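Home | Lists | Archive | Search | Help | Log in

Re: Open day at Prendus – worth the trip?

29 September 2026
2 replies | 0 shares

> Did anyone from this list get to the Prendus open day in Stustemden? The
> flyer says they are showing household robots learning to handle laundry,
> and that the Prundilano system "folds any garment in your home." My sister
> runs a small care home and is asking me if she should put money aside for
> one. I told her I would ask people who know more than I do. Was it live or
> was it a video? Did it fold anything?

I went. Short answer for your sister: keep the money where it is for now.

Longer answer. The place is a converted house behind the Tomaszewski building, and they let us through in groups of 10. You get a talk in the front room, then you go upstairs and watch people collect the training data, then you come back down for the part with the actual robot. The talk was the weakest of the three. A lot of slides with arrows on them. The number they kept coming back to was 1,321 hours of recorded handling, and when a woman in my group asked how many of those hours were any good, the presenter said they were "still characterizing that." I wrote it down because I expect to use it myself the next time somebody asks me about a deadline.

Upstairs was better, and I'd have been happy to spend the whole visit there. They have bedrooms set up the way people live in them, and the operators work with grippers held in the hand, one for each hand, with a camera on top. The idea is that a person does the chore with the same kind of fingers the robot will have, the recordings go into the training set, and the robot is supposed to pick it up from there. No robot in the room at all at that stage. I know some of you have seen this done at other labs, so I won't go over the principle.

What I wanted to see was the hard cases, and to be fair to them, they did have one going. Black clothes. Anybody who has tried to get a camera to make sense of a plain black garment knows the trouble – there is almost nothing on the surface for it to hold on to, and a crease looks like an edge and an edge looks like nothing.

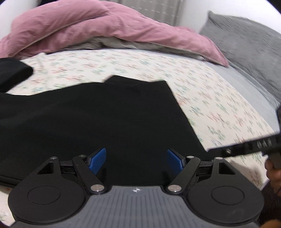 The operator I watched was quick and plainly had done this many times before. That is also my complaint. When a person is squeezing the fingers, the person is doing the seeing and the deciding. You notice a hem has slipped and you fix it without thinking. The flyer doesn't say "our staff can fold laundry using funny tongs," but for the better part of the visit that is what you are being shown. Several people in my group came away from the upstairs rooms saying how good the robot was. I tried to explain on the stairs and I don't think I got very far.

I asked whether they record the attempts that go wrong. Yes, they said, and they keep them, which I was glad to hear. I asked what share of the set that was and got the same sort of answer as the lady with the hours question. They did tell me there are 2,204 separate garments in the catalog. Nice, but how many are black? How many are fitted sheets? How many belong to somebody who weighs three hundred pounds, or are a hospital gown with ties? Your sister's residents do not own the catalog.

Then the robot. It was live, I'll give them that, no video. Two arms on a stand at a table, no bed. It folded a hand towel well. It folded a light-colored T-shirt acceptably on the second try. I asked if it could do something black and was told the lighting downstairs wasn't set up for it. Maybe so. The lighting in a care home isn't set up for it either.

No price was given. No date was given beyond "pilot homes," and when I asked how many of those there are the answer was 2, both of them owned by people who work there.

I don't want to be unkind about it. The people upstairs answered everything I asked and didn't mind me standing too close. The hand-held setup looks cheap to run and easy to carry into a real house, and if I were starting a project like this I would probably do the same. My quarrel is with whoever wrote "any garment in your home."

If they do another open day I'd suggest going with a bag. Bring a black sweater, a fitted sheet and one sock, ask for the table downstairs, and see what they say. I'm told they may run it again before the end of September next year, though the person who told me was handing out the coffee.

Parking is bad, by the way. Use the lot by the feed store and walk.

Reply to list | Reply to sender | Previous in thread | Next in thread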